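Stuvus picks a name, then picks at it

Reading time: 2 minutes

Wednesday, eight in the evening, and the hall at Stuvus is already too warm. 726 people on the party roll in this district. Most of them not here. Those who are want to know one thing: who goes on the ballot for mayor, and who decided.

The short version. Birdie Schumacher had the branch vote, 8 to 7. The regional office in Hevia threw it out the next morning, citing a rule on notice periods. Then it put forward its own man, Quentin Collet, without a second ballot.

That went down badly. Letters, a walkout, a petition that reached 700 names before the weekend. Collet kept his head down and went knocking on doors.

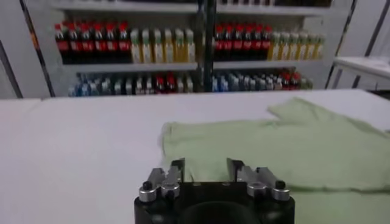

Dace Liepiņa thinks the notice rule was dug up for the occasion, and told the meeting so twice. It was never used when the branch chose council candidates, she said, and the posters went up just as late then.

Hevia's answer is that rules are rules. A two-page letter, read out from the stage to a good deal of muttering. It doesn't mention the council candidates at all.

Schumacher herself spoke for four minutes. No shouting. She wants the ballot run again, with proper notice, and says she'll back Collet if he wins it. Loud applause, some of it from the Collet side of the room. He wasn't there to hear it, he was at a residents' evening in Soriano.
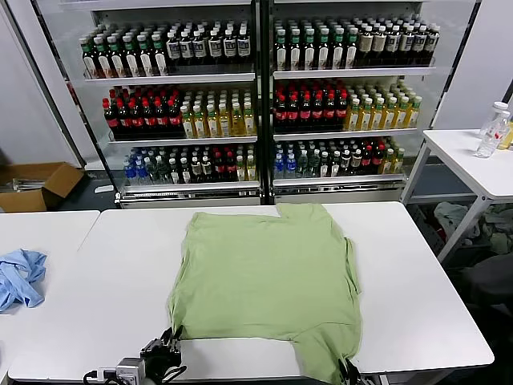 Can the branch force a second vote? Under the party's own rulebook it can ask for one, but the regional office has the final say.

So the request goes off to Hevia. Kamlesh Grewal is drafting it, and wants it short. Nominations close in April, which leaves little time for a quarrel over wording. There was one anyway, over whether to write "regret" or "condemn". Regret won.

Past ten when the chairs were stacked. Outside, teh argument carried on by the bike racks, mostly about parking charges.

Comments

Lwazi Naidoo
One vote in it and they wonder why people are cross. Rerun it.

Citar resident
Would of been nice to hear what either of them plans to do about the buses.

M.
Collet came to our door, perfectly polite. Still think he should have turned up on Wednesday.

Contact us | Copyright, all rights reserved | Back to top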